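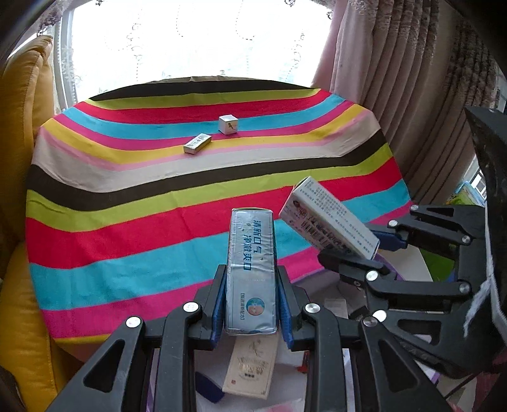 Holel weighs gripper order for Jindville packing room

6 November 2019

Print this article | E-mail this article

Holel will decide before the end of the month whether to spend its equipment money on handheld gripper tools and a robot cell to follow them, or put the purchase off until June. Going by the paperwork so far, waiting looks like the better bet.

The company repacks small boxed goods for shops in and near Jindville: toothpaste, soap, tea, anything that comes in a carton and has to leave in a different mix from the one it arrived in. It is dull work, and Holel says it has trouble filling the late shift. The plan put forward by operations manager Kristýna Gajdoš has two stages. First, staff would use the handheld grippers, one in each hand, to record how cartons are picked up, turned and set down. Later, a robot cell from the supplier Bosard would be trained on those recordings.

The first stage is cheap by the standards of this sort of thing. Bosard has quoted $3,836 for a pair of tools, with spare finger pads at $495 a set. Two pairs are on the list. The second stage has no price at all. The proposal says only that the cell will be "scoped on completion of recording," and that is where a careful buyer should put down the pen.

"I would like to know what I am saving up for," said Adebayo Igwe, who keeps the company's accounts. "The tools are a small line. I can find the money for the tools. But they do nothing for us unless we buy the other thing, and the other thing is a blank."

Gajdoš says the order makes sense the way it stands. Until there are recordings, she argues, no supplier can say how large a cell is needed or how fast it will run. "You can ask for a number today and they will give you one," she said. "It will be a guess, and then we will be held to it."

Fair enough, but a guess with a ceiling on it would still be useful. Holel has been here before. A labeling machine bought on a similar promise now sits under a sheet at the back of the Matos Street building, and nobody interviewed for this item could say when it last ran.

There is also the matter of what the pads are good for. Cartons are a kind test. They have flat sides and square ends, and a blue ribbed pad on either side can hold one upright with its printing facing out. Much of what Holel ships is less polite — refill pouches, shrink-wrapped pairs, jars with loose lids. The proposal gives those goods a single paragraph and lists no trial for them.

Pad wear is missing too. Bosard's quote covers one set per tool and is silent on how long a set lasts. Igwe has penciled in replacements for the first year only, which he concedes is a placeholder.

Then there are the hours. The plan asks for 30 days of recording, done by people who would otherwise be packing. Their wages do not appear under equipment, or anywhere else in the draft. Shift lead Inês Cordeiro said she had not been told who would cover the benches. "I'm not against it," she said. "Somebody still has to get the orders out."

Bosard's sales representative, Gonçalo Gouveia, said the company would consider renting the tools for a trial period with part of the fee credited toward purchase. He did not offer terms. A written rental offer would let Holel try the grippers on pouches and jars before buying any, and Igwe has asked for one.

Gajdoš expects to bring a revised budget to the owners in two weeks. It will include wages, she said, and an upper limit for the cell if Bosard agrees to give one. Without that limit, Igwe will recommend holding the money until June.

Contact the newsroom: Celeste Correia, business desk | Copyright 2019. All rights reserved. | Back to top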